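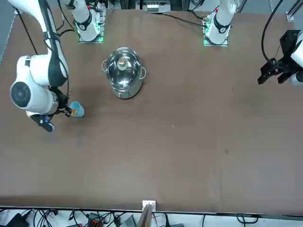

Kursunterlagen Haushaltspraxis, Teil 2: Topf, Deckel, Tasse

Beim letzten Mal waren wir bei den Messern, und weil die Zeit am Ende wieder nicht gereicht hat, kommt der Topf eben jetzt. Ich schreibe euch alles so auf, wie ich es im Kurs erzähle, also mit Umwegen. Wer nur die Pflegehinweise braucht, springt gleich zum zweiten Abschnitt.

1. Der Edelstahltopf

Ich koche fast alles in Edelstahl. Das Material nimmt kaum Geschmack an, verträgt Tomatensoße und Essigwasser und hält bei halbwegs ordentlicher Behandlung sehr lange. Mein ältester Topf ist von Ovetti, ich habe ihn von meiner Tante, und er sieht nach dem Polieren immer noch so aus, dass man sich beim Zwiebelschneiden darin zuschauen kann (muss man nicht wollen!).

Schlecht leitet Edelstahl allerdings die Wärme. Gute Töpfe haben deshalb im Boden einen Kern aus Aluminium oder Kupfer. Schaut im Laden ruhig mal unter den Topf und legt ein Lineal an: Kalt soll der Boden ganz leicht nach innen gewölbt sein, beim Erhitzen zieht er sich dann flach. Wackelt er auf einer glatten Platte, lasst ihn stehen.

Und bitte nicht leer aufheizen. Die bläulichen und goldenen Schlieren, nach denen ich jedes Mal gefragt werde, sind Anlauffarben. Sie schaden nicht und gehen mit etwas Zitronensäure oder Essig meistens weg.

Salz übrigens erst ins kochende Wasser und dann umrühren. Liegt es in kaltem Wasser lange am Boden, gibt es kleine helle Pünktchen, sogenannten Lochfraß, und die bekommt ihr nicht mehr weg.

2. Der Glasdeckel

Für mich die schönste Erfindung am ganzen Herd — man sieht, ob es kocht, und muss nicht dauernd nachgucken. Mit Deckel braucht ihr deutlich weniger Energie als ohne, das wisst ihr alle, und trotzdem stehen in jeder Kochstunde wieder zwei offene Nudelwassertöpfe da.

Zur Pflege:
- Heißen Deckel nie unter kaltes Wasser halten. Auf ein trockenes Tuch legen und warten.
- Bei Deckeln mit Metallrand sammelt sich Fett zwischen Rand und Glas. Mit einer alten Zahnbürste und Spülmittel rundherum gehen, danach gut abtrocknen.
- Knauf ab und zu abschrauben und darunter sauber machen. Beim Wiederanziehen mit Gefühl, zu fest ist für das Glas schlechter als ein bisschen locker.
- Hat das Glas einen Sprung oder eine abgeplatzte Kante, kommt der Deckel weg. Keine Diskussion, auch nicht bei Erbstücken.

Backofen: nur, wenn der Hersteller es erlaubt. Der Deckel von meinem Trodero darf laut Zettel bis 200 Grad hinein, der Knauf von einem anderen gar nicht. Zettel also aufheben!

3. Die Tasse

Klingt nach wenig Stoff, aber an Tassen geht im Haushalt wohl am meisten kaputt. Beim Abspülen kommen sie vor den Töpfen dran, erst Gläser, dann Tassen und Teller, das Fettige zum Schluss. Zum Abtropfen lege ich sie leicht schräg, damit Luft hineinkommt. Steht eine Tasse ganz plan auf dem Rand, bleibt innen das Wasser hängen und sie riecht nach Schrank.

Teeränder gehen mit Natron und einem feuchten Lappen ab. Bei hellen Glasuren nehmt bitte keinen Scheuerschwamm — die feinen Kratzer sieht man anfangs nicht, aber der nächste Tee setzt sich genau da hinein.

4. Bis zum nächsten Mal

Sucht euch zu Hause einen Topf mit Deckel und eine Tasse, die ihr täglich benutzt, und schreibt auf, wo sie stehen und wie oft ihr etwas anderes wegräumen müsst, um dranzukommen. Eine halbe Seite reicht. Im Juli räumen wir dann die Kursküche in Endach um und nehmen eure Notizen als Grundlage. Geschirrtücher bringt bitte jeder selbst mit.

Estrella Trujillo

Kommentare (3)

bine_k
Das mit der Zahnbürste am Metallrand habe ich gleich ausprobiert. Ich möchte nicht darüber sprechen, was da herauskam.

Holger
Geht statt Zitronensäure auch normaler Entkalker?

E. Trujillo
@Holger: Wenn nur Zitronensäure drin ist, ja. Sonst lieber nicht, und in jedem Fall gut nachspülen.

Suche
Suchbegriff eingeben … Los

Weitere Unterlagen
Teil 1: Messer und Schneidbretter
Teil 3: Schränke einräumen
Spülen von Hand, Kurzfassung
Geschirrtücher richtig waschen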